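Keltimel Task Collection Group
Minutes, October meeting
Meeting opened 2:00 pm
Chair: Janaína Peixoto
Present: as per sign-in sheet. Apologies: the Rostetti office, who had a clash.

1. Previous minutes
Accepted, with one correction. The September minutes said the drawer task was "finished". It was paused. The Chair asked that the word finished be kept for things that are finished.

2. Where the numbers are
The household set now holds 130 accepted episodes for mattress sweeping. The operators were congratulated. The Chair said she was happy to congratulate them but wanted to know what the 130 were worth, as the last policy trained on them brushed the air over the bed for most of its trial and then stopped. Andrade said the training run was short and it was too early to judge. The Chair said it had been too early to judge in August as well.

A further 18 episodes were rejected in review. Reasons given on the sheet were mostly "bad", which was felt to be unhelpful. Reviewers are to write what went wrong, even if it's only a few words.

3. Whether the operators are too good
Long discussion. Operators have settled into one way of doing the job: dustpan in the left arm, brush in the right, pan brought to the side of the mattress, a few strokes toward it. It looks tidy on playback. Several members doubted that a model learns much from the same tidy motion repeated, particularly as it never sees a missed stroke or a tuft that rolls the wrong way.

Andrade proposed that a share of episodes include a mistake and a recovery. The Chair asked how anyone planned to stage a mistake that didn't look staged. No answer was settled on. Agreed to leave slips in the set when the operator gets out of them unassisted, and to stop restarting the take each time.

4. Claims in the Lirnov proposal
The draft says the robot will "learn to clean any soft surface". The Chair asked for this to come out. We have one kind of bed, one brush and one dustpan. Members noted that the quilted top is harder than it sounds, with lint sitting down in the seams where the bristles skip over it. Nothing we have collected says anything about couches, carpet or a mattress with a sheet on it. Wording to be changed to name the task that was recorded.

There was some grumbling that the other bidders will not be so modest. Noted.

5. Review of sweeping episodes
Members looked at the current setup and went over how an episode should be labelled partway through, with lint in the tray and the brush up off the mattress.

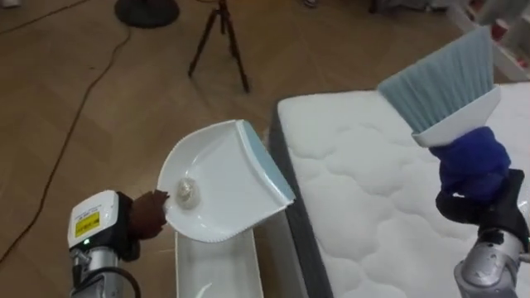
Andrade disagreed with calling that a success on the strength of lint in the pan, and wanted the label held back until the mattress itself had been checked at the end of the take. A pan can have fluff in it from the take before, and the learner will be rewarded for nothing. The Chair agreed, and said she suspected a fair few of the accepted episodes had been passed on exactly that basis. Reviewers to go back through the accepted set and mark any where the end state of the mattress can't be made out. The pan is to be emptied between takes and this written on the operator card.

It was asked whether this would drop us below the 100 episodes promised for the milestone. Possibly. The Chair would sooner report a smaller number.

6. Other business
Request for a second style of brush. Deferred until item 5 is done.
The episode naming scheme was raised again and not resolved.

Actions
Reviewers: recheck accepted sweeping episodes, written reasons for all rejections.
Andrade: redraft the soft surface paragraph, update operator card.
Chair: tell Rostetti the count may change.

Closed 3:40 pm.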